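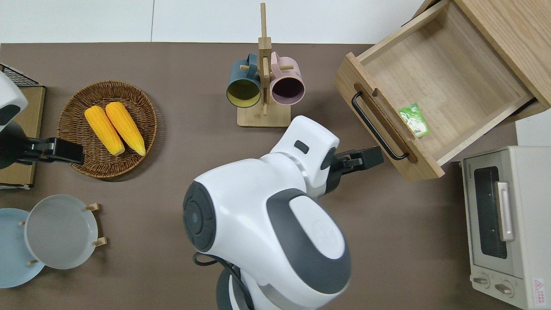 Clerdale Makers Forum > Robots and automation > Faults and safety

Thread: Left arm sagged while the right one was holding a drawer open

tealmug_vb
Posted 26/02/2026

Hello all, and sorry in advance for the length, I do go on a bit (my daughter says my shopping lists have chapters).

We run a two-armed machine on a kitchen table set-up -- basket of corn, mug tree, a pull-out drawer, a little toaster oven down in the corner -- and it has been lovely for months. The routine is simple enough. Right arm opens the drawer, left arm waits over by the basket, then the left picks up a corn cob and passes it across. We were on our 24th go of the afternoon when the left arm started sinking while it was meant to be holding still. It wasn't quick, more like somebody dozing off in a chair. It came down onto the rim of the basket and carried on pressing. No alarm, no fault light, and the right arm carried on with the drawer as though all was well.

I hit the stop button, and then the left arm dropped the rest of the way and trapped my sleeve against the table. Only the sleeve, I'm glad to say, and a cup of tea put me right. But I had leaned in to rescue the basket, which I know was daft, and I'd like to understand it before we switch on again.

The controller is a Prota and the arm brackets are Rellholm. The log shows the left shoulder motor at 100 per cent effort for a good while before I stopped it. Has anyone met this?

Vlasta Baláž

oldgreaser
Glad you're in one piece, Vlasta! Full effort and still sinking sounds to me like the motor had got hot and was being held back by its own protection. Holding an arm out at full stretch is tiring work for a shoulder joint, much worse than moving it about. Have you got the temperature in the log as well? And how long does the left one hang there waiting while the drawer gets opened?

tealmug_vb
Thank you, that's kind. It waits the whole time the right arm is busy, and the drawer had been sticking, so longer than usual that day. I'll have a look for temperatures this evening. I'm not sure I ever ticked the box to save them.

pennyfarthing
I'm going to disagree with oldgreaser, with all affection. I had the very same droop and it was a loose grub screw on the shoulder coupling. Motor doing its best, arm going nowhere. Mine had fewer than 500 hours on it, so don't assume a youngish machine is off the hook. Put a dab of paint across the screw and the shaft, run it for an afternoon with nobody near it, and see if the two halves of the dab part company.

oldgreaser
A slipping coupling would usually show the motor turning while the arm lags behind, though, and the effort would jump about. Steady full effort says heat to me. Happy to be wrong, it has happened before and my wife keeps a record.

Mayrhofer_bench
Can I be the grumpy one for a moment? You two are having a nice chat about why it sagged, and the part that worries me is the stop button. If pressing stop lets the arm fall on whoever pressed it, then either there is no brake on that shoulder or the brake isn't holding. Please don't run it again until you know which. And please, please don't put your hands on the table while the motors are live, basket or no basket.

pennyfarthing
Bit stern, but yes, I agree with every word of that. My own machine has no brakes either and I've got so used to it that I forgot to mention it.

tealmug_vb
No, you're quite right, and I'd sooner be told off than squashed. I went through the manual last night with a magnifying glass. The brakes are an optional extra, and we didn't have them fitted. So pressing stop cuts the power and the arms simply go limp. I had it in my head that they would freeze where they were, and I've been telling visitors as much since last May, which makes me go rather cold to think about.

On the other question, I found the temperatures! The left shoulder was reading 100 degrees at the end, and the manual says it starts easing off the power well below that. So oldgreaser gets a biscuit. But I've done pennyfarthing's paint dab too, with the power off, and I felt a tiny bit of play in the coupling when I rocked it by hand. It may be that both of you are right.

oldgreaser
I shall accept the biscuit. Nip the screw up anyway, with a drop of thread lock. Then change the waiting position so the left arm rests folded in close to the body. It makes a world of difference to the shoulder. And set a limit so the whole thing complains if either motor sits at full effort for more than a few seconds.

Mayrhofer_bench
Folding the arm in is a good idea and I'd do it today, but it doesn't cure the dropping. A limit that cuts the power would make it drop sooner! If you set one, have it lower the arm gently to a rest first and only then switch off. Keep the big red button for real emergencies, with everybody standing back.

pennyfarthing
Could she not put a padded block on the table under the elbow for now? I've used a bit of old yoga mat wrapped round a block and it's saved me a gripper.

Mayrhofer_bench
Fine for saving grippers. I wouldn't trust it to save fingers.

tealmug_vb
I've written to ask about having the brakes fitted, and the plug is in my coat pocket until I hear back. Meanwhile I've sanded the drawer runners, and they were shocking. Will post again when I've had a reply about the brakes. Thank you all ever so much, even the stern ones.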